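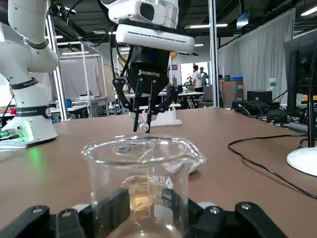

I've had a soft spot for beakers ever since Vesna Georgiou gave me a box of them one November, when she was clearing out her shelves. The little glass ones are my favorites, with that thick rolled rim and a proper spout (so much kinder to a tablecloth than my old jug!). I use mine for salad dressing, for cut mint, and for measuring out syrup, and I paid about 11 dollars for two more last month. They live by the kettle now.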